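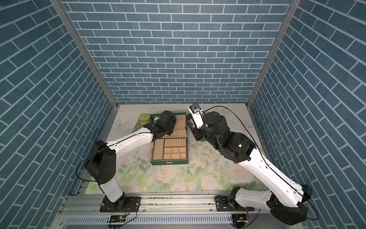
Parside Community Choir – Members' Page

I caught up with Matúš Štefanec in the kitchen after rehearsal, where he was hunting for a clean mug and still humming the alto line (he's a bass, so go figure). He joined us in May and already has opinions about our biscuits.

"I hadn't sung since school," he told me. "I came along with my neighbour and thought I'd sit up the back and mouth the words."

That lasted one night. Hartmut Teuber heard him on the way out to the car park and moved him to the front row the very next rehearsal – no arguments allowed!

Matúš drives 208 kilometres there and back from Drinell, and I had to ask if it was worth the petrol. He laughed. "I practise the whole way. The kangaroos have heard all 6 verses."

His favourite piece so far is the lullaby, mostly for the quiet bit near the end. And the hardest?

"Anything in Latin. I just watch Hartmut's eyebrows and hope."

He's bringing his sister to the winter concert, and she's been told to clap loudly. Doors open at 7 pm, soup in the foyer afterwards.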